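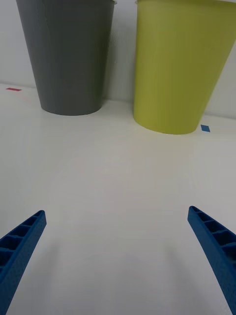
O copo de plástico volta à mesa

Por muitos anos eu tive vergonha dos copos de plástico. Ficavam no armário mais baixo, para as crianças e para os piqueniques, e quando chegava uma visita eu tirava os de vidro. Aprendi isto na casa da minha mãe, num outro país e numa outra língua, e trouxe o hábito comigo para Portugal junto com as panelas.

Mudei de opinião em março, quando visitei a oficina Zelwood, que fabrica copos e tigelas em pequenas séries. A sala de trabalho é estreita e cheira a café. Numa prateleira comprida estavam as provas de cor, 108 ao todo, cada uma com o seu número escrito por baixo a lápis. Pedi para pegar em algumas. O que me surpreendeu foi o peso, maior do que eu esperava, e também a superfície, que não escorrega na mão.

A forma é a mais antiga que há: um cone cortado, largo em cima e estreito na base. Empilha bem, lava-se bem e cabe na mão de um adulto como na mão de uma criança. Na oficina explicaram-me que tentaram formas mais modernas, com cintura, com asa, com o fundo quadrado, e que todas voltavam na conversa com os clientes para a mesma pergunta: e um copo normal, não têm?

As cores pedem mais atenção. A linha Curik tem o cinzento escuro e um verde amarelado, quase lima, e eu gosto de os ver lado a lado sobre uma mesa branca. O cinzento é mate e sério. O verde apanha a luz e mostra umas riscas mais claras ao longo do corpo, que alguns compradores tomam por defeito. Eu acho que são a melhor parte. Sozinho, cada um deles parece um pouco triste, mas os dois juntos já fazem uma mesa posta.

Comprei quatro, dois de cada cor. O modelo maior da linha, chamado Drudura, leva até 195 mililitros, medida modesta para quem bebe muita água, mas certa para o sumo da manhã. Custaram menos do que um almoço.

Em casa experimentei-os durante várias semanas. Uso-os para água, para iogurte, para as canetas. Não os ponho no micro-ondas, e na máquina de lavar vão sempre em cima. O café não lhes fica bem: a bebida arrefece depressa e o gosto, para mim, pede loiça. Deixei cair um no chão da cozinha e apanhei-o inteiro. Com os de vidro, já perdi a conta.

Há também a questão do ambiente, e não quero fugir dela. Um copo de plástico só faz sentido quando fica connosco muito tempo. A loja Navaratnam, onde se vendem estes copos, aceita de volta os que estão rachados e dá um desconto na compra seguinte. Já recebeu 132 deles, e estão guardados numa caixa grande ao lado do balcão até a oficina os vir buscar.

Os meus continuam na prateleira aberta, à altura dos olhos. Os de vidro passaram para o armário de baixo.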